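Monthly room safety check - Brondemura House, ground floor and workrooms
Filled in by Yamuna Sundaram. Second reader: Jolene Tawhiri.

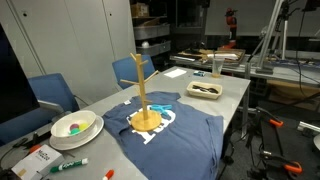
The list goes in the same order as last month, from the main door to the back corridor, so you can compare the two papers side by side. I write OK when there is nothing to do, ACTION when somebody must do something, and WATCH when I am not sure and want to look again in June.

1. Ways out

1.1 Main door opens fully from inside without a key - OK
1.2 Back door opens fully from inside without a key - ACTION
The bar works, but the door rubs on the floor for the last part and a child or an older person would have to push hard. I think the lower hinge has dropped. Lehner fitted this door, so please ask them first before we pay another person.
1.3 Corridor free for its full width - ACTION
Two folded display boards and the returned parcels stand again by the meter cupboard. I moved the parcels myself. The boards are too heavy for me alone and must go to the store on the first floor.
1.4 Exit signs lit - OK
The one over the stairs flickers when you switch on the corridor light. It comes back after a moment. WATCH.

2. Fire equipment

2.1 Extinguishers on their hooks, pin and seal in place - OK
2.2 Service label in date - ACTION for the kitchen corner only
The label there is so faded by steam that I cannot read the month. Maybe it is in date, but I cannot sign for what I cannot read.
2.3 Fire blanket reachable - OK
Last time it hung behind the aprons. Thank you to the person who moved the aprons.
2.4 Alarm call point tested - OK
Tested on Monday at the usual hour, point number 206. The sound was clear in all rooms with the doors closed. In the toilet it is weak but you hear it.

3. Electricity

3.1 Cables without cuts, crushed places or tape - ACTION
The extension lead under the window has brown tape on it near the plug. Tape is not a repair. I took the lead out of use and put it in the red box, please do not take it back from there.
3.2 No extension lead plugged in another extension lead - OK
3.3 Sockets tight on the wall - WATCH
The double socket left of the sink moves a little when you pull out a plug. It is not broken and I saw no dark marks.
3.4 Portable heater - ACTION
We have now a rule of 700 mm free space in front of it, and I measured less than this on the side of the coats. Either the coats move or the heater moves. I would prefer the coats.

4. Floors, tables, shelves

4.1 Floor dry and even - OK
4.2 Edge strip between the two floor coverings fixed - ACTION
Three screws are missing and the strip lifts at one end. I put a chair over it for today, but a chair is also something to fall over. This is for me the most urgent point on the whole page.
4.3 Tables stable, feet locked - OK
4.4 Heavy things stored low - WATCH
The box of tiles is still on the upper shelf. The shelf by Collell is made for this weight according to the paper that came with it, so it is allowed. But the person who takes it down has to lift over the head, and for this reason I do not like it.

5. First aid

5.1 Box in its place and not locked - OK
5.2 Contents complete - ACTION
No eye wash left, and only a few of the small plasters. The big ones are never used, we can stop to buy them.
5.3 Accident book present, with pen - OK
One new entry, a small cut on a thumb from a cardboard edge. It was written down correctly with time and name, so well done.
5.4 Names of first aiders on the wall up to date - ACTION
The sheet is old and shows a phone number that does not answer. Jolene has the right one.

6. Kitchen corner and waste

6.1 Kettle on its own base, cable not hanging over the edge - OK
6.2 Fridge at the right temperature - WATCH
It showed 6 degrees. I want it a little colder, so I turned the button one step and will read it again next week.
6.3 Bins with lid, emptied - OK
6.4 Cleaning products in original bottles - ACTION
There is one spray bottle with no label under the sink. I did not smell it to find out, and please you do not either. It goes to the chemical waste with the next collection.

Comments of second reader (J. Tawhiri)

1.2 - I rang Lehner. They can come in the morning, before the Emus group arrives, but need someone to let them in.
3.4 - Agree on the coats. There is a spare rail upstairs.
4.2 - Screws bought, strip fixed the same afternoon. Please look at it again, Yamuna, and sign if you are happy.

4.2 seen again, strip is flat and does not move. Chair removed. Y. S.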